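Kvaran spool gun: your questions answered

Last updated 14 May 2019

We've been getting lots of post about the Kvaran since it went into the shop in February, and we love it! These are the ones that come up most. If yours isn't in the list, write to Zoi Kalogeropoulos on the parts desk.

Will it fit my Ploklow welder?
If you have the 300 or the 301, yes, straight out of the box. The plug on older Ploklow machines has a different pin layout, so you'll need adapter 914. It's a small thing and goes on by hand.

Can I weld aluminium with it?
You certainly can, and it's what the gun is best at! Soft aluminium wire hates being pushed down a long cable — it kinks and bunches up at the rollers. With the spool sitting on the gun the wire only has a few inches to travel.

Which gas should I use?
Pure argon for aluminium. The mixed gas you use for mild steel will leave you with a sooty, ugly bead.

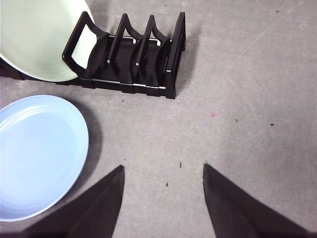

How long is the cable?
The standard cable is 6 metres, long enough to get round most trailers without moving the welder. Grostirent also makes an extension, but it can't be used with the 914 adapter.

My wire keeps burning back to the tip. What am I doing wrong?
Usually the wire speed is too low. Turn it up a little at a time on a scrap piece until the crackle evens out. Check the tip size too. Aluminium swells a lot as it heats up, and a tight tip will grab it.

Do I need to change the polarity?
Leave it on electrode positive for solid wire, aluminium included. Gasless flux-cored wire mostly wants electrode negative — look on the spool label.

What does the guarantee cover?
2 years on the gun and cable. Tips, nozzles and liners wear out with use and aren't included.

Where can I see one working?
Tuncay Yaman has one set up on the demo bench at Cinia and is always glad to let people have a go. Bring your own gloves if you've got them!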